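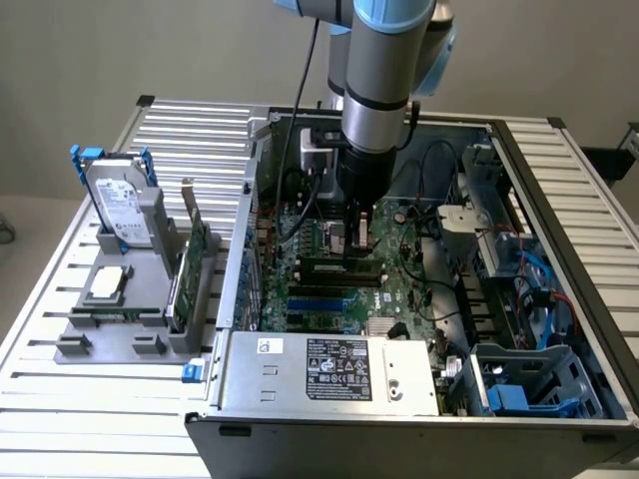
boardswap_jan
How many demos do you need before the arm can seat a RAM stick by itself? We did 50 by remote control, and it still stalls at the slot.

torque_otter
Depends on the spread, but 50 is thin. We needed 164 at Prurkbridge — all teleop, two operators.

kgrip6
Disagree. Hand guiding got us there with 6 good ones. You feel the slot, with a joystick you dont.

torque_otter
6?? same case, same spot every time I bet. Move the tower an inch and try again

kgrip6
ok fair, never moved it. Still wouldnt go back to the joystick

boardswap_jan
Will shift the tower between takes and redo teh last bit by hand.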